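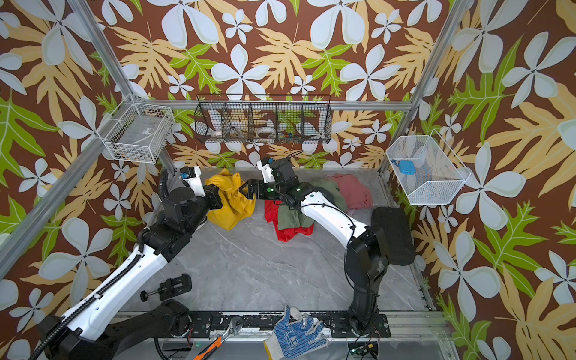
Reading time: 2 minutes

Ultel cloth separation method, review after one month of use

I wanted a method which takes one cloth from a mixed pile and leaves the others where they are. Ultel is a learned policy for two arms. It comes with trained weights and a short manual, and you add your own demonstrations. We used 200 of them, recorded at our bench in Timness during January.

Installation took me one afternoon. The manual is clear, but the chapter on wrist camera calibration is too short, and I had to repeat this step twice.

The method divides the task in two. First it selects an edge or a fold which is good for gripping, and after this it plans the pull with both arms. The selection is the strong part. On our piles it chose a usable grip in 94 per cent of the trials. With Bouzid, the older method we had before, we reached 60 per cent on the same cloths.

Hems are where I see the biggest difference. A hem is thicker than the cloth next to it, and Bouzid often took the hem together with the layer under it. Ultel makes a small movement to the side before it closes the fingers, and the lower layer mostly stays free.
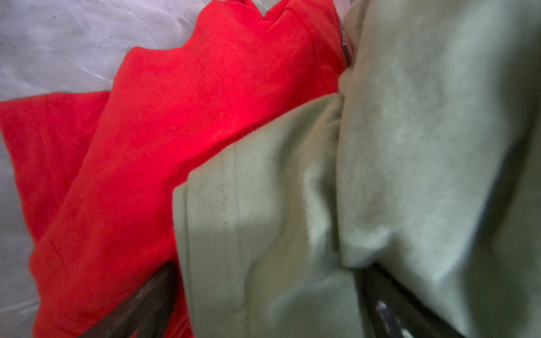 Kedholm wrote to me after reading my draft that the side movement also costs time, and that on thin cotton it brought no gain at all: "For towels I would switch it off and save the seconds." I did not test towels, so I cannot agree or disagree.

My complaints are two. The pull is slow, almost 700 milliseconds pass before the second arm begins to move, and the manual gives no setting for it. Also the policy does not know when to stop. If two cloths are twisted together, it repeats the same grip until the operator interrupts.

For a laboratory with soft, thick fabrics I recommend it. For thin fabrics I would ask for a trial version first.

Contact | Copyright Timness Bench Reviews | Back to top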